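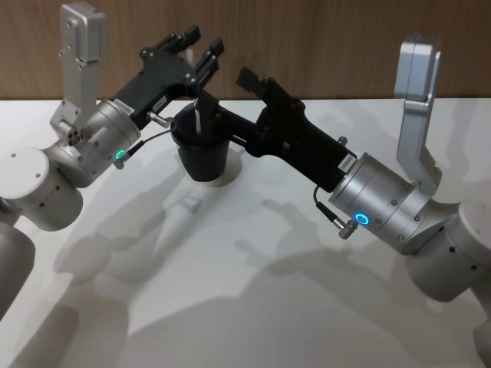

Black cup on the white table, between the two grippers.

2024-02-07

Spent most of the morning on the eyewash station by the parts washer and I'm still not happy with it. Eleni Lazarević ran the weekly flush and wrote "slow on left" on the tag, so I went over with a flashlight and had a look. The left nozzle cap had a crust of scale on it you could have chipped off with a spoon! Soaked it in vinegar for a good while, put it back, and the two streams now meet in the middle the way they should. The right one is next (same age, same water, so I'm not going to wait for it to get bad).

While I was down there I found the shutoff under the sink half closed. No idea how long it's been like that. Opened it all the way and zip-tied the handle. If you need to close it, cut the tie and put a new one on after, they're in the drawer with the spare goggles.

Then the chemical list. Ours says 437 containers for the whole building and I'd love to believe it, but Floor Brouwer and I did just the yellow cabinet and came up with 8 that weren't on the sheet and 2 that were on the sheet but not in the cabinet. One of the missing ones is the Zondis degreaser, lot 3893, which Todor Omerović thinks went over to the Clondham shop in January with the old pump. Todor, if you read this before I catch you, can you call over there and ask? I need to know if it's theirs now or ours on loan, and the safety sheet has to go with it either way.

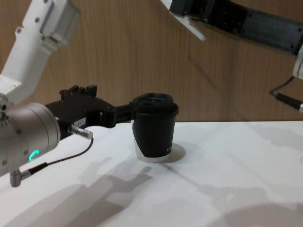
The other thing with that cabinet is the door. It's supposed to swing shut by itself and it stops a hand's width short. I tried oil on the hinge, which did nothing, and then shimmed the front feet with two washers, which helped a lot. Closes now if you let go from wide open, doesn't if you let go from halfway. Asked Truston for a price on a new closer, no answer yet.

Saqib Mughal wants the glove chart moved from the office wall to the inside of the cabinet door, and I'm all for it (who walks to the office to look up gloves?). Only catch is the chart is too wide. I'm going to retype it with just the stuff we really use, and he's offered to check it against the safety sheets before it goes up. Please don't tape the old one anywhere in the meantime, it still lists the thin blue gloves for acetone and those are no good for that.

Haris Georgiou stopped by after lunch and asked if the spill kit had been restocked. It had not. Pads are fine, we're out of the big disposal bags and the dustpan has gone missing again. Bags ordered.

Still open: right eyewash nozzle, door closer, the degreaser, dustpan.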